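Notes to go with session 4, perception for manipulation. I wrote these up on the train, so forgive the jumps. If you missed the session, read these first and then open the Plotanach repo and look at the grasp filter, because that's what the homework touches.

All our test views come out of the simulator: two looking out over a gripper, and one with both arms in it. Keep all three handy while you read!

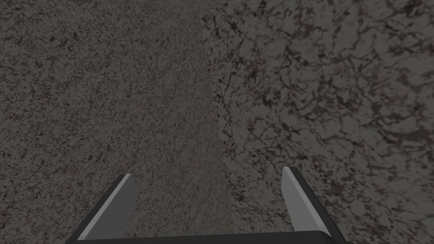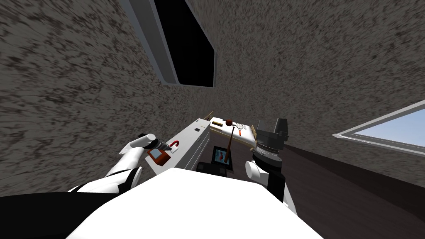
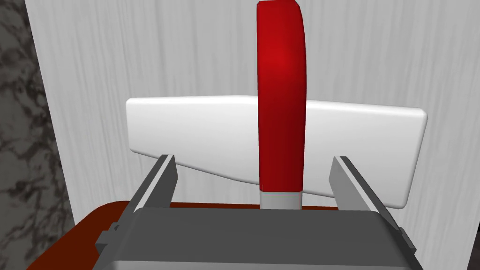

**So why can't I just run one detector on every camera and merge the boxes?**

Because each camera is answering a different question, and the boxes don't carry enough to line the answers up. A box in one view gives you a direction and a rough size. To merge it with a box from another view you need depth and you need to know where both cameras were at the same moment. For a camera on the wrist, that means joint angles with matching timestamps. Get the timestamps wrong by 37 milliseconds while the arm is swinging and your mug has a twin floating next to it. (I did precisely this in April and spent an entire evening blaming the detector.)

## What we do instead

We keep one list of objects in the base frame, and every camera gets to propose changes to it. I like this setup a lot, mostly since I can print the list and read it. Each entry has a pose, a label, a confidence, and the time it was last seen. The Losora node owns the list and nothing else is allowed to write to it. If you catch yourself writing to it from the planner, stop and come talk to me.

An update goes like this:

1. Grab the image and the joint state closest to it in time.
2. Run segmentation and throw out any pixels that belong to the robot.
3. Lift what's left into 3D using depth.
4. Transform into the base frame and match against the list.
5. Update, add, or lower the confidence.

Step 2 is the one people skip. The fingers are in the wrist view all the time, and a segmenter that has never met your gripper will happily call them a stapler. We render the robot model from the camera's pose and mask it out, plus a margin of a few pixels. You don't need anything learned for this. The model is right there in the URDF!

Step 5 has a trap in it too. Not seeing an object is only evidence when you should have been able to see it. If the arm is in the way, leave the confidence alone. Comfort Wumbei asked in class what happens if an object is half hidden, and my answer was mushy, so let me try again: project the stored shape into the view, work out how much of it ought to be visible, and scale the penalty by that fraction. Fully blocked means no penalty at all.

## Textures

Our walls and counters get random textures on every reset. Marchetti (the scene generator, ask me for access) picks from a pool of 432 of them, and a few are nasty. Stereo matching likes a speckle and hates a plain glossy surface. Strong veins give you false edges, and where two textures meet you'll often get an edge stronger than any real object outline. Please don't hand-tune your edge threshold on one scene. It'll look great and then fall over on the next reset.

## Homework

Use the Prollbridge split, 2000 frames for tuning and 3000 held out. Write the visibility check from step 5 and plot how many objects the list drops by mistake, with the check and without it. A short paragraph on your worst failure is worth more to me than a pretty plot. Save the joint states next to the images, or I can't rerun your code.

Next time: planning when the list is wrong.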